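May 28, 2023 - Sastus, lane + junction replay

Reran the Clidmont road log on the new build. Freespace filter was set way too tight last week, put it back to 4 px dilation and the left side behaves. Right side is still junk where the asphalt just crumbles into grass, no paint to hold on to. Edge confidence drops, planner hugs the middle. 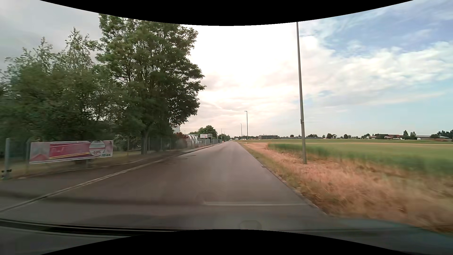 Replay ran 529 frames, 77 with no right boundary at all. Most of those are bright sky + dry verge, so exposure is part of it. Try masking the top half before the histogram step. Also need to mask the hood reflections, the tracker keeps making a ghost edge out of them.

Kołodziej map tile has the stop on the wrong side of the road. Checked twice. Fix the tile, dont touch the matcher.
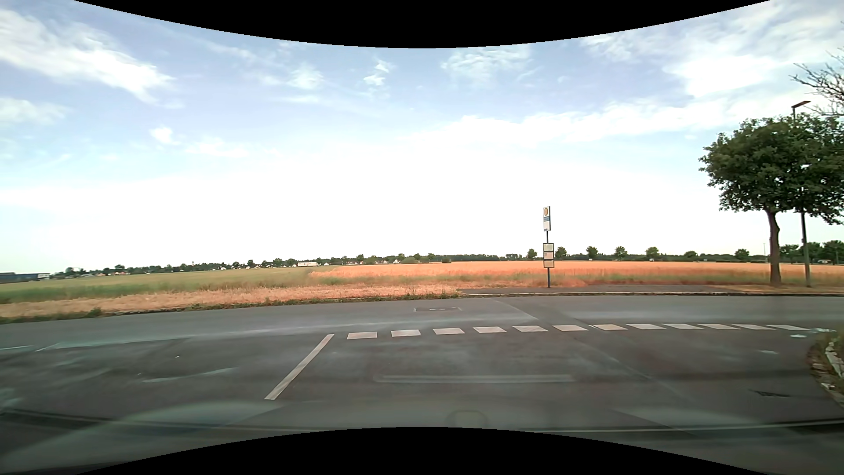

Bus stop sign on the far side, broken line in front.

Junction mouth is the other headache. Doso module reads the dashes across it as our own lane line and wants to turn off. Raised min heading agreement to 20 frames - better but now it is slow to pick up the real edge agian afterwards. 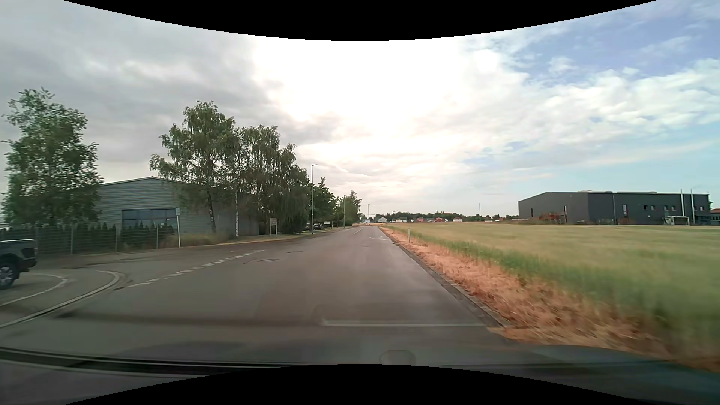 Side road on the left, dashed line across the mouth.

To do: split line classes before the tracker, rerun same log, commit the mask file (still only on my laptop).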